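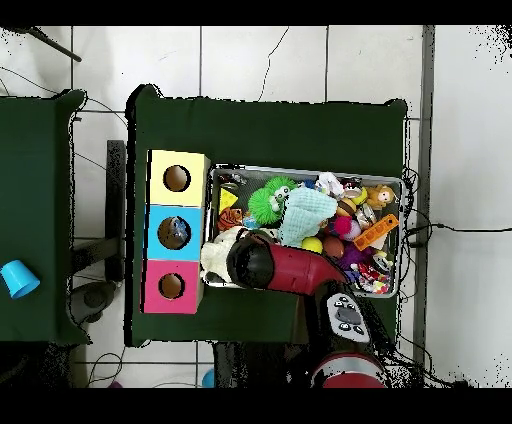 Three cubes and a tray of toys on a green cloth.

Gravero Carry-On Lock, Reviewed

I have owned enough luggage locks to distrust any that comes with a booklet. The Gravero is a three-dial cable lock, it costs $16, and the booklet runs to 10 pages. Most of those are about how secure you will feel. The part you need, setting your own code, gets half a page and a drawing with an arrow pointing at the wrong side of the lock.

Setting the code works like this. Line the dials up at zero, push the reset pin in with a pen, turn to your number, let go. On mine the pin stuck the first two times and I got a code I hadn't picked. I found it by going through more than 200 combinations in front of the TV. My advice is to try the new code a few times with the cable out before you lock anything you care about.

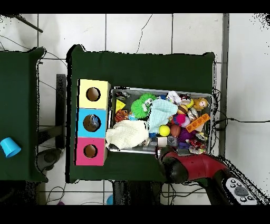 The cable is the selling point, and it deserves a harder look than the package gives it. Gravero says the length lets you run it through two zippers and a strap. Fine, if your zipper pulls have big loops. Mine don't. I pack for two kids, and a suitcase of theirs looks a lot like that tray, a wedge of play cheese or something like it jammed in next to a spiky green puffer and a knitted cloth bunched up in the corner. A bag that full pushes back on its zippers, and the cable slack let mine creep open by two fingers. A short stiff shackle would have held them together.

Bontu Gebremichael, who I travel with for work, has the older Joderora lock and likes it. Hers has smaller dials and no cable. She got through an August of airports with it and never had to look up how it worked. The Lirell sits between the two on price, but the numbers on the one I tried were so faint I needed my reading glasses at the gate.

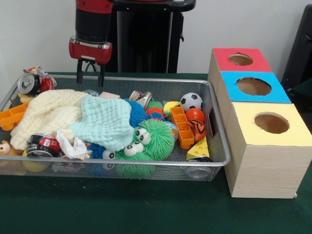

Page 534

Now the claims. "Inspector friendly" means there is a keyhole on the bottom. I can't tell you whether an inspector has ever used it. "Weatherproof" I tested with a night on the porch in the rain, and the middle dial was gritty the next morning. It loosened up after a drop of oil. The finish scratched the first time it went in a pocket with keys.

Would I buy it again? At half the price, for a gym locker, maybe. For a checked bag, no. Get something with a shackle and write your code down somewhere at home.

Reviewed by Nahom Nigatu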